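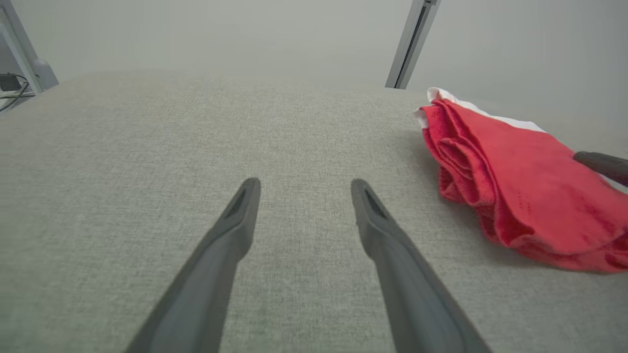 Light grey upholstery fabric with a speckled weave, on a tabletop.

How to cover an old table in upholstery fabric

Posted 18 May 2023 in Ackroyd Makes

I've had a few messages asking how I cover tables in fabric, so I've finally sat down to write it all out. I started doing this in March, when I got fed up with things sliding about on a varnished top (beads, mainly, and they went everywhere), and I've done a couple more for the house since then. It's an afternoon's work if you don't stop for lunch. I always stop for lunch.

What you'll need

A table with a flat top you can get underneath
Upholstery fabric, a good hand's width bigger than the top on every side
Thin wadding, if you want it a bit padded
A staple gun and plenty of staples
Decent scissors
A screwdriver, if the legs come off

Picking the fabric

Go for something with a tight weave and a bit of fleck in it. Plain pale fabric shows every crumb, and big patterns are a nightmare to get straight! I bought mine as a remnant from a shop called Stindar for £15, and the range name on the label was Usance, though I've never seen it in there again. Avoid anything stretchy. It looks lovely going on and then goes baggy wherever you lean your elbows.

Getting ready

Take the legs off if you can. Give the top a wipe with washing-up water, let it dry properly and sand down any rough corners. Iron the fabric on the back at whatever heat it'll stand, because you will never get a crease out once it's stapled. I tried with a damp flannel and a hairdryer, and the crease won.

Stapling

Lay the fabric face down on a clean floor, put the wadding on next if you're using it, and then the table top, face down as well. Check the weave runs in line with the long edge.

Pull the fabric over the middle of one long side and put in a single staple. Do the same opposite, pulling it snug but not so hard that the weave bends. Then the two short sides. Now turn the whole thing over and have a look before you carry on. If it's wonky, it's only four staples to pull out.

When you're happy, work outwards from each middle towards the corners, swapping sides as you go. My big one took 187 staples, which is far too many, and I had a blister to show for it. Stop a little way short of every corner.

Corners

Pull the point of the fabric in towards the centre of the table and staple it flat. Fold one side over it, then the other, like wrapping a present. Trim out some of the bulk from inside the fold if it's thick. The first corner I did took me 20 minutes and the last one took no time at all, so start with the one that goes against the wall.

Keeping it clean

I run the hoover over mine with the brush bit on. For tea, blot it straight away with an old towel and don't rub. I also used a can of Kololmont fabric spray on the second table, but I can't say I've noticed much difference yet. Try any spray on an offcut first, and open a window.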